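4.2 바구니에서 옷걸이까지

가사 노동의 자동화가 임박했다는 주장은 세탁기만큼이나 오래되었다. 세탁기는 약속을 지켰으나 그 다음 공정, 곧 빨래를 꺼내어 거는 일은 여전히 사람의 몫이다. 본 절에서는 Giseo 과제군 가운데 의류 걸기의 결과를 다룬다. 시연은 손에 드는 그리퍼로 982회를 넘겨 총 983회 수집하였고, 제2저자는 그동안 집안일을 충분히 했다고 주장한다.

과제는 바구니 속 옷을 집어 옷걸이에 끼우는 것이다(그림 3). 사람에게는 통화를 하면서도 할 수 있는 일이지만, Stonirside 정책은 온 신경을 집중하고도 402회 시도 중 42회만 완수하였다.
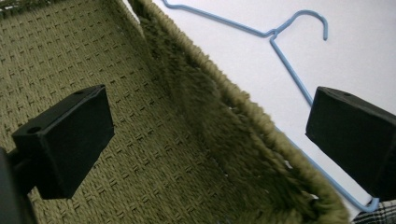
대전, 12월

그림 3. 그리퍼에서 본 작업 영역. 올리브색 직조 바구니의 안쪽과 털이 북슬북슬한 테두리, 그 너머 흰 면 위의 하늘색 옷걸이.

실패의 상당수는 옷을 만나기도 전에 발생하였다. 정책은 바구니의 푹신한 테두리를 의류로 판단하고 성실하게 잡아당겼다. 질감만 놓고 보면 변호의 여지가 있는 판단이다. 가느다란 옷걸이 철선은 반대의 문제를 일으켰다. 테두리에 바짝 붙은 구간에서는 깊이 추정값이 철선과 바닥면 사이를 오갔고, 그리퍼는 그 중간의 허공을 자신 있게 움켜쥐었다.

Sornix 기준선은 파지 성공률에서 앞섰지만 어깨 부분을 끼우는 단계에서 같은 자리에 멈추었다. 한쪽 소매를 넣으면 다른 쪽이 빠지는 현상은 Salameh와 Paul의 예비 실험에서도 나타난 바 있다. 두 저자는 이를 ‘이중 어깨 문제’라 명명하였는데, 이름을 붙인 뒤에도 성공률에는 변화가 없었다.

시뮬레이션 궤적 1646개를 추가한 Imrie 변형에서는 테두리 오인이 줄었다. 대신 옷걸이를 바구니 안에 넣고 과제를 종료하는 사례가 새로 관찰되었다. 채점 기준상 실패로 처리하였으나, 공저자 중 한 명은 자기 집에서도 흔한 방식이라며 부분 점수를 요구하였다. 요구는 기각되었다. 단계별 실패 분포는 부록 B에 수록한다.

교신저자: Fares Salameh | © 저자 일동. 무단 전재 금지 | 맨 위로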